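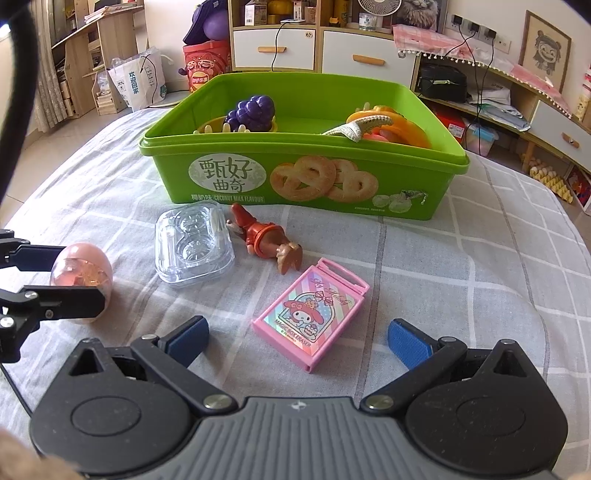
Is it worth paying to see a film at the pictures when you already own it on disc?
For a black-and-white one you last watched on a laptop with the washing machine going, I'd say it is, and I'd pay for the better seats.

I was back at the Plullard in Himbridge on 24th September for their reissue of The Priritz Inheritance, a comedy about a will, a goat and a very poor grasp of the law. I have owned it for 11 years. I have probably finished it twice, the second time under protest from the rest of the sofa.

The Plullard holds 825 people, a figure painted over the door in gold and seldom troubled by events. I sat in row F. Lorna Macaraeg, who books the old films, came out to introduce it and told us the print had two reels with scratches and one with "a bit of weather". Then the curtains opened, stuck, thought about it and opened again, to applause.

What I'd missed at home was how much goes on at the back of every shot. During the reading of the will there's a butler behind the aunts, eating a whole pear. He gets no close-up and no line. On my telly he is a smudge. At the Plullard he got the biggest laugh of the night, and the poor man playing the solicitor might as well have stayed in his trailer.

Yavuz Akgül played the organ beforehand, 24 minutes of it, including something I'm fairly sure was an advert for gravy.

The sound was muddy in the second half and my knees haven't forgiven row F. In October they're showing Babalola, the three-hour one with the camels. I've booked an aisle seat and bought a cushion.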